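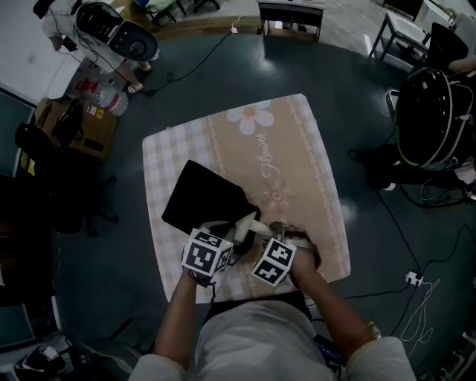
The pose pipeline that the Worninside software group maintains was rewritten in large part over the past quarter, and this entry sets down what was changed and what was left alone. The purpose of the pipeline is simple to state. It takes the recordings from a pair of handheld grippers and produces, for each one, a position and an orientation at every time step, in a form that the planner can use. Each gripper carries a white cube printed with black square patterns, and the cube is what the software looks for first. When both grippers come together over a small object, such as the black rectangular pad on the flowered tablecloth, the two cubes sit close to each other and the older version of our detector had difficulty keeping them apart.

The fault was one of bookkeeping. The detector found the patterns correctly in most cases, but the step that followed assigned each pattern to the left or the right hand by its place in the view. That rule holds as long as the hands stay on their own sides. It fails when they cross, and folding and straightening cloth makes them cross often. A single wrong assignment would send the estimated left hand across the table in one time step, and the smoothing filter would then spread the error over the steps on either side of it.

In the new version, every pattern has its own number and every number belongs to one cube. The table of numbers is read from a configuration file when the program starts. If a number is missing from the table, the program stops and reports it. Oluwaseun Okonkwo argued for this stricter behavior from the beginning, and I was opposed to it on the ground that it would interrupt the operators. I have since withdrawn that objection. The program has stopped 3 times in regular use, and in each case the configuration file was wrong.

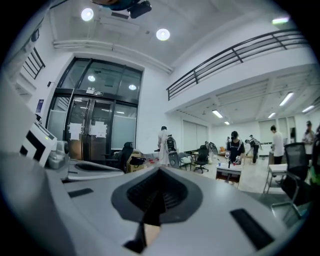
The second change concerns time. The older code assumed that all streams began at the same moment and ran at the rate written in their headers. Neither assumption was safe. Yakubu Nwankwo compared 106 recordings and found that the streams drifted apart slowly over the length of a long take. The drift was too small to notice when the recordings were played back, but it was large enough to spoil a grasp, for the gripper would be seen to close in one stream before it reached the object in another. Time stamps are now taken from a shared clock and carried through every stage. Where a stage needs a value between two stamps, it must ask for one explicitly. The library no longer fills in values on its own.

This required changes to Brasum, our playback tool, which had its own idea of what a time step was. Those changes are finished. Brasum now shows the left and right tracks on one time line and marks any interval where a pose was filled in instead of measured. Readers who have written their own display plug-ins will need to update them, as the old call for fetching a single frame has been removed.

The planner, Eze, was left as it was. It still receives a list of poses and gripper openings and returns a path that the arm can follow. There was some discussion of having it reject paths that rest heavily on filled-in poses. For the present, Eze will write a warning and continue. I should prefer a firm limit, but we do not yet agree on what the limit should be, and a poorly chosen one would discard good work.

A word on testing. The full set of tests takes 14 minutes on the build machine, and 900 short clips are kept for it. The clips with crossed hands are stored in a folder of their own so that they can be run alone after any change to the detector. Anyone who sends a change to that part of the code is asked to run that folder first and to attach the results.

The remaining item is the calibration format. It is still the old Wastosent layout, in which rotations are written in an order that has confused every new member of the group, including me. Replacing it will break a number of scripts, and the work has been set down for January. Until then, please use the conversion function in the tools directory and do not copy the numbers by hand.

Last updated: 2018-12-09

This site uses cookies to remember your reading preferences. By continuing to use the site you accept their use.

Contact | Copyright Worninside Software Group. All rights reserved. | Back to top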